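April 25, 2022

Dye bench, indigo vat no. 3 (the Dimden recipe). Woke it up 1325, smelled right, coppery skin on top. Pulled 31 skeins of the Emon wool, two dips each, ten min rest between. Color uneven on the last few - too much crowding, my fault. Rinse water ran blue longer then I like. Cheng lot still not mordanted, leave till August.

pH strips nearly out, order more. Old strips reading high, dont trust them. Vat checked again at 1610, still yellow-green under the skin. Samples for tasting the color - no, testing - go in a plain white paper cup, upright on the white table, easier to judge the shade against.

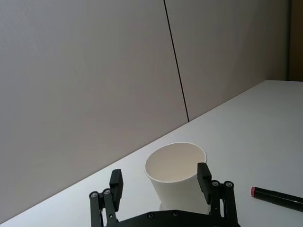
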